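Mivura Run Tracker – Setup Guide
Section 3: Pairing the chest strap and setting your rest days

1. Wet the two ribbed pads on the strap with tap water.
2. Fasten the strap just below the chest muscles. It should stay put when you take a deep breath.
3. Open the Climia app and tap Add Sensor. Hold your phone close to the strap.
4. When the code 806 shows on the screen, tap Accept.
5. Sit still for 60 seconds while the app records your resting heart rate.

Note: If the code does not appear, unclip the strap, wait a moment and start again from step 3.

6. Go to Plan, then Rest Days, and pick at least two. Sunday is already selected – tap it to clear it.
7. If you have been ill, turn on Easy Return. Your first three runs will be shortened.

Caution: Do not train with a fever. The heart rate zones will not be reliable, and Easy Return does not replace advice from your doctor.

Rinse the strap after every run and let it dry flat. Do not put it in the dryer.

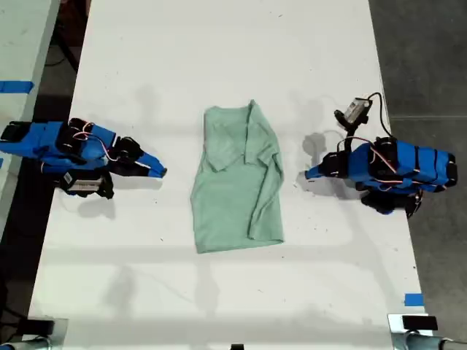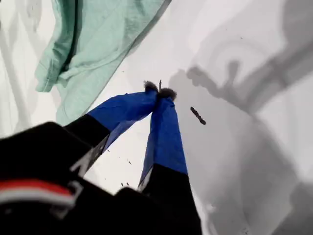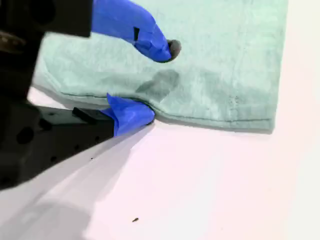

Top: green T-shirt laid flat on a white table. Middle: thin twig held between two fingertip pads. Bottom: pale green cloth on a white tabletop.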